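Setting up your station and handing over the first pieces

This is section 2 of the Plendico handling guide, and it assumes you've already been through the safety walk and have your login. I'm Jingyi Zheng, and I wrote this one because I worked the glass line at Griltau by hand for years before the arms came in, and I wanted the guide I would have liked to get on my first week with them. Last revised Monday, April 20, 2026.

What your day looks like now

You used to pick up every vase yourself, carry it, set it down, turn it to the light. The arms take over most of the picking and carrying. You still decide what is good enough to ship, and you spend a lot more time watching, stopping, correcting and writing down why. My wrists are happier! My eyes get tired sooner, so please take the short breaks on the rota even when the run is going well.

Before you start

1. Log in at the station screen and check that your own name shows in the top line. If the last shift's name is still there, log them out first.
2. Press the stop button once, on purpose. The status line should read HELD. Release it and wait for READY.
3. Look along the cables on both arms. They should hang free, with enough slack for a full reach.
4. Wipe the fingertip pads with the dry cloth (never the glass spray, it leaves them slick).
5. Clear your phone, your cup and anything else of yours off the surfaces the arms can reach.

Caution: READY means the arms may move without another warning. Keep your hands out until you see HELD again.

Loading a product program

1. Choose Programs, then Glass.
2. Type the code from the order sheet. Ribbed vases run on 1349. Code 3170 is for flat plates, and the two sit next to each other in the list, so read it twice (I've picked the wrong one, and the fingers closed far too wide).
3. Leave the speed on Slow for the first piece of each shape.
4. Press Confirm and step back.

Note: if the screen shows message 2902, the program doesn't match the fingers fitted. Call your line lead and don't try to talk it round by restarting.

Watching the first pick

1. Stand where you can see the fingers and still reach the stop button.
2. Watch the rim. Beaded rims are the part I worry about, and a finger that closes too high will press right on them.
3. If the grip looks uneven, stop, open the fingers from the screen, and move the piece only once you see HELD.
4. Write a line in the log in your own words. "Closed too high on the amber one" is plenty. The Helelska programming team reads these, and your notes are how the grip gets better.

Caution: pick up broken glass with the brush and pan, never with the arms and never with your fingers.

If somebody stops by to watch, fine, but one person is in charge of the button and everybody present should know who it is.

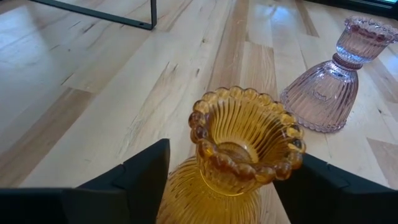

Ribbed glass, in amber and in pink, is what program 1349 is for.

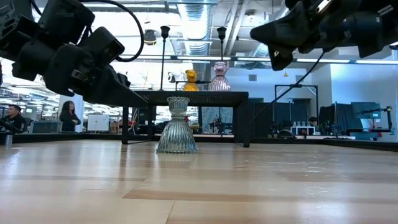 Will I lose my place on the line if the arms do the picking?

Every hand packer at Griltau was offered a station job when the arms arrived, at the same grade, and the inspection work stays with people. Your shift pattern may change in July when the Aebischer room opens, and your line lead will go over the new hours with you before then.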